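Support > Perception > Open tickets > Wrist view delay

Search tickets… Go

We use cookies to remember your login. Accept

Opened 21 November 2018, Grondstead lab, software Primano 3

Hello, the can detector gives a good pose from the fixed camera, but the grasp planner refuses it. Both views are attached.

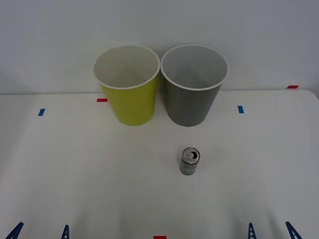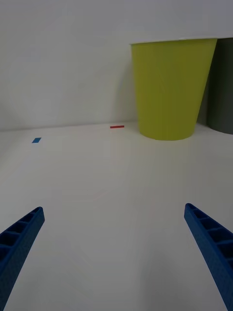
The log says "pose rejected, views disagree". I compared the time stamps and the wrist stream comes 225 ms behind the fixed one. The limit in the planner is 72 ms. I have tried:

- restart of the camera node: no change
- new hand-eye calibration with the tape marks: no change
- limit raised to 300 ms: the plan is accepted, but I do not like to keep it so

Update: I found that the wrist driver writes the stamp after the image is decoded. The fixed driver writes it at capture. Could the Purkham team please confirm if this is intended? In the old Ikeda branch both were written at capture.

Until I have your answer I leave the arms in manual mode. The full log is in the shared folder.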